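Matlala remonta ante Nandent en el regreso de Van der Merwe

Redacción, 2 de septiembre de 2018

Matlala venció por 4-2 a Nandent en el campo de Cudesov y se mantiene en la pelea por el segundo puesto de la liga femenina de sóftbol. Lindiwe Van der Merwe volvió al círculo después de siete semanas de baja y lanzó cinco entradas, en las que permitió dos carreras y cuatro imparables, con seis ponches y una sola base por bolas.

La lanzadora no jugaba desde julio, cuando se retiró en la tercera entrada del partido contra Kultance por unas molestias en el antebrazo derecho. El cuerpo técnico había previsto que regresara como relevista, pero la baja de última hora de la segunda abridora adelantó los planes. Van der Merwe supo que abriría el partido a la hora de comer.

El comienzo fue rápido. Van der Merwe retiró en orden a las seis primeras bateadoras, tres de ellas por la vía del ponche, y apenas usó el cambio de velocidad. Matlala se adelantó en la parte baja de la segunda entrada con un doble por la línea del jardín izquierdo y un sencillo al centro que trajo la primera carrera. Pudo haber alguna más, pero una corredora fue puesta fuera en el plato tras un buen tiro desde el jardín derecho y la entrada se cerró con un elevado a la inicialista.

Nandent respondió en la cuarta. Con una eliminada, la única base por bolas que concedió Van der Merwe puso a una corredora en la inicial, y el siguiente turno terminó en un triple que pegó en la valla y empató el partido. Un elevado de sacrificio al jardín central dio la vuelta al marcador. La lanzadora se quedó unos segundos de espaldas al plato, habló con la receptora y sacó el tercer out con tres lanzamientos.

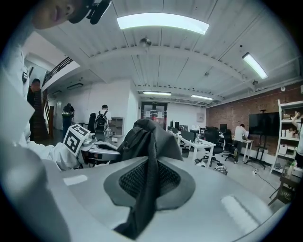

Una tela gris oscuro sobre una superficie curva clara.

El partido se decidió en la quinta. Matlala llenó las bases con un toque bien colocado, un golpe y un error en el tiro de la tercera base —el único de Nandent en toda la tarde—, y con una eliminada llegó un doble al hueco entre el jardín central y el derecho que limpió las almohadillas. La entrenadora visitante cambió entonces de lanzadora y el relevo evitó que la ventaja creciera, con un ponche y un roletazo al campo corto.

Van der Merwe ya no salió a lanzar en la sexta. Había llegado al límite que le habían marcado los médicos y el banquillo no quiso alargarlo, aunque ella pidió una entrada más. «Me encontraba bien y lo dije, pero el acuerdo era ese y se respeta», comentó al terminar. «En la cuarta dejé un lanzamiento demasiado alto y me lo hicieron pagar. El resto del partido me sentí cómoda, sobre todo con la recta baja».

El relevo de Matlala pasó apuros en la séptima, cuando Nandent puso corredoras en primera y segunda sin eliminadas. Un roletazo a la segunda base se convirtió en doble matanza y el último out llegó con una línea directa al guante de la tercera base. Nandent cerró con cinco imparables, uno más que los que había conectado ante la abridora. Matlala terminó con ocho.

La entrada fue de 920 espectadores, en un recinto con capacidad para 1645. La grada lateral estuvo cerrada por las obras de los vestuarios, que el club espera tener listos antes de la última jornada en casa. También se jugó sin marcador electrónico durante las tres primeras entradas por un fallo en la instalación, y el tanteo se anunció por megafonía.

Con este resultado, Matlala queda a una victoria de Kultance, que ocupa el segundo lugar y descansó en esta jornada. Las dos primeras clasificadas pasan directamente a semifinales y las cuatro siguientes juegan una eliminatoria previa al mejor de tres. Nandent sigue quinto, con margen sobre sus perseguidoras, pero ha perdido cuatro de sus últimos cinco encuentros y en tres de ellos llegó por delante a la mitad del partido.

En el vestuario visitante la lectura fue parecida a la de semanas anteriores. El equipo lanza bien durante tres o cuatro entradas y luego se complica con corredoras que llegan a base sin imparable. La entrenadora de Nandent explicó que mantendrá la rotación y que no piensa mover a la tercera base, que acumulaba once partidos sin errores. Sí habrá cambios en el orden al bate, donde la cuarta y la quinta bateadoras se fueron sin imparables en seis turnos combinados.

Matlala, por su parte, recupera una rotación de tres lanzadoras para el tramo final del calendario. Durante la ausencia de Van der Merwe el equipo ganó cinco partidos y perdió cuatro, con un desgaste importante de las relevistas, que en una misma semana llegaron a lanzar once entradas. La abridora que se cayó a última hora de la alineación tiene una contractura en la espalda y será revisada antes del próximo desplazamiento. El club no ha dado plazos.

La próxima cita es en el campo de Kultance, a partido único por el aplazamiento del segundo encuentro de la serie, que se jugará más adelante. Van der Merwe no tiene asegurada la titularidad. El cuerpo técnico quiere ver cómo responde el antebrazo en los próximos días —hará una sesión suave de lanzamiento y otra solo de bateo— y decidirá la víspera. En el partido de julio, Matlala perdió por 6-1 en ese mismo campo.

Resultado por entradas
Nandent: 0 0 0 2 0 0 0 — 2
Matlala: 0 1 0 0 3 0 x — 4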